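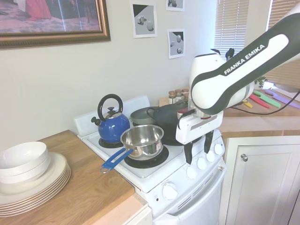 Blue kettle and steel saucepan on a white electric stove.

Durner 600 Heavy Bag

Free-standing heavy bag for home boxing training
Reviewed by Olga Herrero, updated 17th June

Every free-standing bag comes with the same promise: it hits like a hanging bag and you don't have to drill into a joist. We've sold enough of them to doubt it. The Durner 600 is one of the better ones we carry, and it still moves when you hit it hard. If you have a beam that can take a hanging bag, buy a hanging bag.

With that said, plenty of people rent, or live under someone else's bedroom.

What you get
A padded column, a plastic base you fill yourself, and a collar that joins them. The column is 59 inches tall once it's seated. The base takes sand or water. Durner's box says water is fine. Our view is that water is fine for children and for jabs. Use sand.

The name
The 600 is a model number. It is not pounds, and it is not the number of punches it will survive before the cover splits, both of which we have been asked.

How it hits
Straight shots to the middle of the column feel good. Body hooks are the weak spot, as they are on every bag of this type. The column leans, comes back late, and you end up waiting for it. Su-bin Um, who boxed as an amateur and now works our service desk, put a few rounds into the floor model and called it "a decent bag for people who don't punch like they mean it." She has since bought one, for the mornings.

Claims we can't back up
The maker talks about "pro-level shock return." We asked what that measures and got the brochure again. There is also a line about training like a champion in 2 weeks. Ignore it. You will be slightly fitter and your wrists will hurt if you wrap them badly.

Noise
Quieter than a chain, louder than the listing says. The thud goes through the base into the floor. A thick rubber mat helps some. The thin Stuno mat sold as a matching extra did very little for us, and we've stopped stocking it.

Warranty
Durner covers the base against cracks. The cover and the foam are left out, and those are the parts that wear. Keep your receipt anyway - we've had two bases replaced without a fight.

Compared with the Rumier
The Rumier Tower costs $100 more and has a wider base. It creeps less across the floor, but the padding is softer and we saw several come back last October with the foam sagging. Ye-ji Cho in our returns department would pick the Durner. I would too, without much excitement.

Ships in two boxes. Sand not included. Gloves and wraps sold separately.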